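19 Sep 2019

Ornine handheld, system update 3: notes from the bench

Started late because the kettle end of the bench needed clearing, and then spent far too long looking for the short charging lead (it was in the drawer with the spare thumbsticks, where I had put it myself so that I would remember). Anyway! Update 3 is the one with the new save handling, and I'm very fond of it already, even though it gave me a grumpy morning.

The plan was to take the Ornines from update 2 to update 3 with a game of Turby suspended in the background, which is how most people will do it, I'm sure. Who closes a game before an update? I certainly don't at home. The old updater simply shut the game and hoped for the best. The new one is meant to ask the game to save, wait for it to say it's done, and only then carry on.

First go, on the grey unit: the updater asked, Turby saved, progress bar went along nicely, restart, and there was my little boat exactly where I'd moored it. Lovely. I did it again with the battery down in the red and it refused politely and told me to plug in, as it should. The wording on that message is much kinder than it was in February, by the way, so thank you to whoever rewrote it. 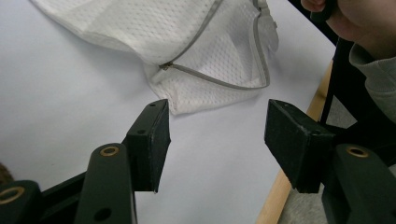

White mesh bag on the tabletop, gripper fingers just below it.

Second unit, the one with the Skirkov memory card in it, was another story. Same steps, same game, and the updater sat on "Saving your game" for 4 minutes before giving up and going ahead without it. After the restart Turby loaded an older save, from before the lighthouse. Nothing was broken as such, but if that had been my own evening's playing I'd have been very cross indeed.

Swapped the card for a plain one and it behaved. Put the Skirkov card back and it hung again, same place. Tried the Skirkov card in the grey unit, and it hung there too, so I think we can leave the handhelds out of it and look hard at how we talk to that card. I have left it in the labelled envelope. Please don't borrow it for anything, however tempting, as it's the only one I have that does this reliably.

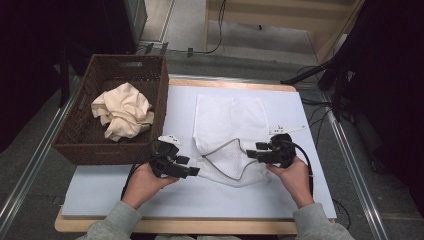

Woven basket with the cloth in it, and the white textured garment partly folded on the board.

Ran Smits over the log after lunch. For anyone who hasn't used it since the rewrite, you now have to tell it which update the log came from or it reads the times wrongly, and I lost a good while to that before it dawned on me. Once it was set properly the picture got clearer. Turby writes its save and asks the card to confirm, and the card goes to sleep in between. The updater is waiting on an answer from something that has nodded off, poor thing.

I wrote up the sleeping card on the shared page and asked whether anybody had a neat way round it that didn't mean keeping every card awake for the whole update. 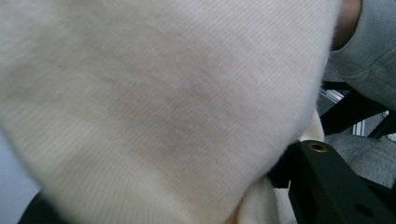
Why not wake it once, just before the save request goes out, and then let it doze again after the confirm? We did much the same for the screenshot folder and it cost nothing you'd notice on the battery.

I do like that, and it's a smaller change than the one I had been sketching, which had a timer in it and a second timer to watch the first. Tried it by hand in the afternoon build: wake, save, confirm, carry on. The save went through on the Skirkov card 7 times running, with the boat where I left it every time. I'd still like to see it on the older Ornine board before I get too pleased with myself.
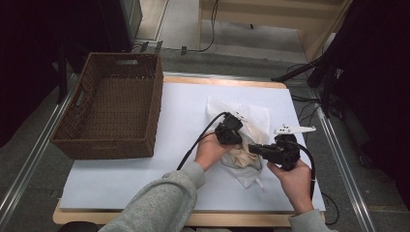 Both grippers over the big sheet of white paper, left one at the fabric.

Still to do:
Put the wake step in properly, with a line in the log so Smits can see it.
Decide what the updater says if the save really does fail. Going ahead quietly is wrong, and I'd rather it stopped and asked.
Check Turby's sound after the restart. I thought the gulls were missing on one run but the volume may have been down.
Older board, same steps, plain card first and then the Skirkov.
Charge the grey unit, and put the short lead back on its hook this time.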